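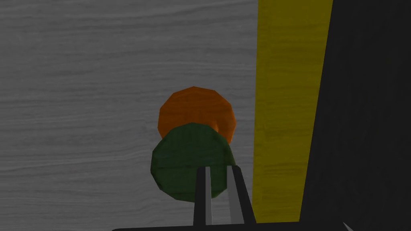 Urmila Rastogi asked us, after the last open day, whether visitors could drive the simulated arm themselves next time, and whether the guide could say how to set that up from a bare table. They can, and it now does! This section replaces the old "watch only" notes.

Section 4: Setting up the visitor demo

4.1 Before the doors open

1. Start the Nendley simulator on the demo computer and log in with the visitor account. The staff account leaves the scene editor unlocked.
2. From the File menu, choose Open Scene, then pick Thakur Tabletop. Loading takes 12 seconds.
3. Check that the big screen shows the gripper view. If it shows the overhead view, press V until it changes.
4. Plug in the hand controller and wait for the steady light.
5. Set Speed to 11. Visitors love a fast arm, but first-timers do much better with a slow one, and you can always turn it up once they have the feel of it.

NOTE: The scene opens with seed 2480. Leave it alone for the first group so that your own practice run matches what they see. After that, change it as often as you like — a fresh layout keeps the people in the back row guessing.

4.2 Opening and checking the gripper

1. Press Home. Let the arm come to a full stop.
2. Press and hold Open until the number on the control panel stops changing.
3. Tap Close once, then Open again.

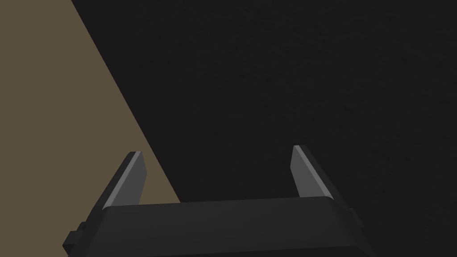 4. If the two fingers move by different amounts, choose Reset Joints and repeat from step 1. One reset nearly always cures it.
5. Switch on Soft Limits. With this on, the arm slows down near the tabletop, and a visitor who pushes the stick all the way forward gets a gentle stop with a beep.

CAUTION: Soft Limits applies to the simulated arm only. Do not connect the hand controller to the real Mitau arm during an open day, even for a quick look. Keep the real arm powered down with the key removed.

4.3 The visitor's turn

This is the best part of the day, so leave plenty of time for it. Most groups start out shy and end up lining up for a second try.

1. Seat the visitor and show them the stick, the twist grip and the two finger buttons. Skip the other buttons for now.
2. Ask them to move the arm over the table without touching anything.
3. When they are comfortable, have them bring the open gripper toward the pieces and stop short.
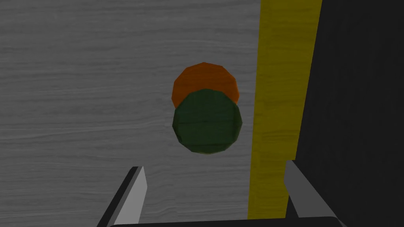

Figure 4-3. Gripper open, with the green and orange pieces ahead of the fingers.

4. Let them choose how to go on. Some people want to grab at once, others like to nudge the gripper sideways first, and both are fun to watch.
5. To end the turn, press Home and then Reset Scene.

NOTE: If a piece gets pushed off the table, Reset Scene brings it back. Tell visitors this early — they relax and try bolder moves.

4.4 Saving a run

Runs are saved to the Jostevov folder when you press Save Run. The folder holds 77 runs. Once it is full, the oldest one is overwritten, so copy any you want to keep before the next group sits down. To play one back on the big screen, select it and press Replay. Children in particular like to see their own run again at half speed.

For error messages, see Section 5.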